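Course handout 6: Choosing a hand-held gripper kit
Last changed: January 26, 2020

In this unit we look at one product, the Kallulo kit from Prellach. It is sold as a pair of hand-held grippers with a camera, for recording household tasks. Please read the maker's sheet before the lab.

What is in the price
The basic kit costs 1032 euros. The service plan is 87 euros per year and covers new finger pads and one calibration. Storage on Itidport is paid separately, and many buyers forget it.

What we test
Each group makes 19 recordings of soft items: shirts, towels, pillow covers. Rigid items come in the next unit. Write down for every recording if the grip was lost, and at which moment.

Points to judge in your report
Weight in the hand after 23 minutes of work. View of the camera when the cloth is lifted high. Grip on thick seams. 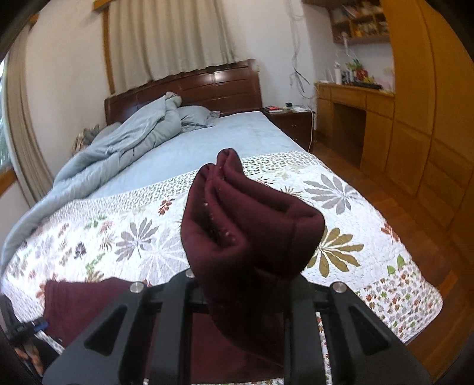

Dark cloth is the more difficult case, so do not choose only light shirts. The folds have little contrast and the labeling takes longer. Compare your notes with the Dinu kit from unit 5, which has softer fingers but a shorter warranty.

The report is two pages. Put the table of lost grips at the end and send the raw files by Itidport, not by email.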